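Review: Tremlow 7, grasp and motion planning for two-arm cells
Reviewed by Urs Hubmann

Tremlow is a planning layer that sits between a perception stack and the arm controllers. Version 7 adds coordinated two-arm plans and a contact model for thin and soft objects. I ran it through July on our bench at Hollenstein, replacing Listex, which we had used for single-arm work.

Installation is a package and a license file. The cell description is one text file per arm plus one for shared space. Our old Listex files imported with two errors, both in joint limit units. The importer logs these as warnings and continues, so read the log before enabling the drives.

The thin-object mode takes a segmented surface and proposes grasps on opposing faces near an edge. It needs a thickness estimate. Printed and glossy surfaces are where our depth data is worst, and the planner handles missing depth sensibly: it fits a plane to the valid points and widens the approach opening by the fit error.
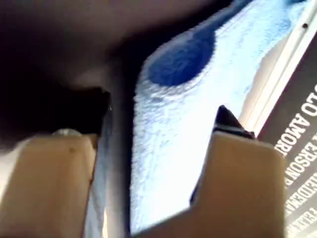
The opening margin is set in the grasp profile and defaults to a value too generous for tight spaces. Lowering it is safe if the hand-eye calibration is current. With a stale calibration the planner still reports high confidence, and there is no check for this. I would like a residual threshold that blocks execution.

Planning time is good. Over 200 logged requests with one arm, only 11 hit the time limit, all of them with a start pose close to the table. Two-arm requests are slower, and the first call after loading a cell is much slower than the rest while the collision tables are built. Call the warm-up function at startup.

Soft-object support is the main reason to upgrade. Cloth is represented as a coarse mesh with fold lines, and a plan can assign roles to the hands: one holds, one lifts. The holding hand gets a force target and the lifting hand gets a path.
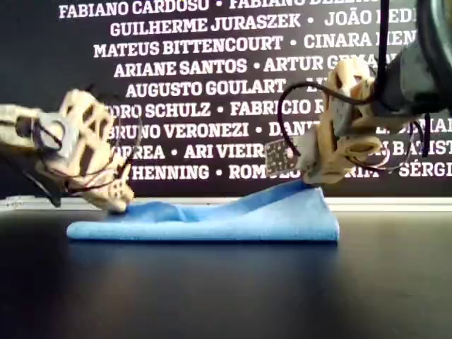 Role assignment is by reach by default and can be fixed per step. Fix it. Left on automatic, the planner sometimes swaps roles between steps for a small gain in path length, and the extra regrasp costs more than it saves. The mesh is updated only between steps, so a slip during a lift is not seen until the lift is over. Flestov, the vendor's monitoring add-on, can stop the motion on a force drop but cannot trigger a replan.

Documentation is complete for the Python interface and thin for C++. Error 3633 ("no valid contact set") covers at least four separate causes, and the debug viewer is the only way to tell them apart.

Recommended for two-arm cells that handle cloth. For rigid parts and one arm, Listex does the same work with less setup.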